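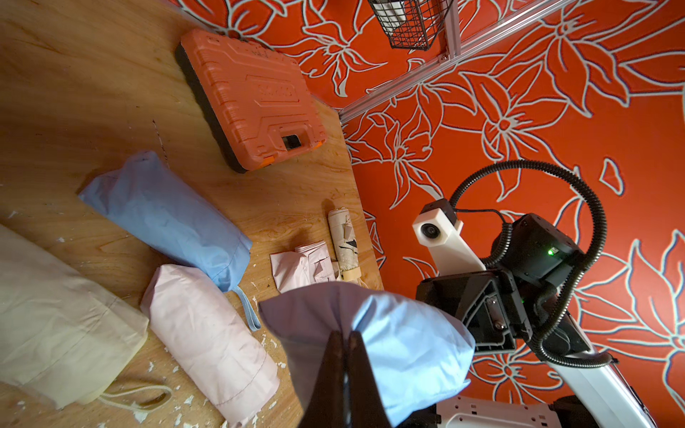 Week 4 handout: Collecting demonstrations

Read this before your booking in the Lorcombe lab. The lecture covers how the policy is trained. These notes cover where its examples come from, and most of your project mark depends on that part.

What counts as an example

An example (we also say episode) is one complete attempt at the task, recorded from start to finish. It holds the video from every camera, the joint positions of both arms and the gripper openings, all stamped against one clock. The learner sees nothing else. If you knew where an umbrella was because you watched a partner put it down, but no camera could see it, the learner has no way to copy what you did.

The wrist cameras matter most in the last part of a reach. The fixed camera gives the layout of the table, but an arm can easily block its view of a grasp.

The task

The Prukolside task set uses folded umbrellas, loose sleeves and a few hard objects. Soft items are harder to learn from. A tool case keeps its shape when you pick it up. A sleeve sags, folds over the fingers and lands differently each time, so you need more examples of it and more variety in where you grasp it.
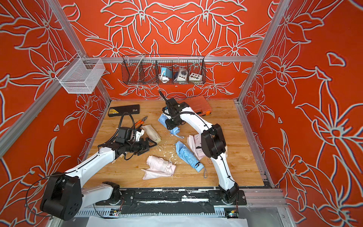

Figure 4.1. Both arms over the table, with the right gripper holding a light blue umbrella.

Note in Figure 4.1 that the umbrellas lie at different angles and that one is loosely crumpled. Tool cases and pliers share the table with them. A learner that has only met neat rows on a bare table will tend to do badly on a layout like this one.

Running a session

Set the table from the layout card, then change the angle of at least two items by hand. Start recording with both arms still. Move at a steady pace and don't stop in mid-air to think -- the learner will copy the pause. If a grasp slips, open the gripper, back off and try again in the same episode. Recoveries are useful and we want them kept. Stop recording once both arms are still again.

Each pair collects 95 episodes. Together with last year's set from the Jarnlow group, that gives the class 3,000 to train on. Swap operators every 23 episodes or sooner if your hands get tired. Tired operators make short, jerky movements, and these show up clearly in the joint plots.

Labelling

Mark every episode as success, failure or discard. A failure is a fair attempt that didn't reach the goal. A discard is a recording with something wrong in it, such as a dropped camera stream or a hand in view. Don't mark an episode as a discard only because it looks clumsy. Write the label straight after the episode -- memory is poor by the end of a booking.

Before next week

Read the Kjærgaard notes on action chunking, sections 1 and 2. Bring one joint plot from your own data, printed or on a laptop, and be ready to point out where the grasp begins. Saturday bookings close at noon.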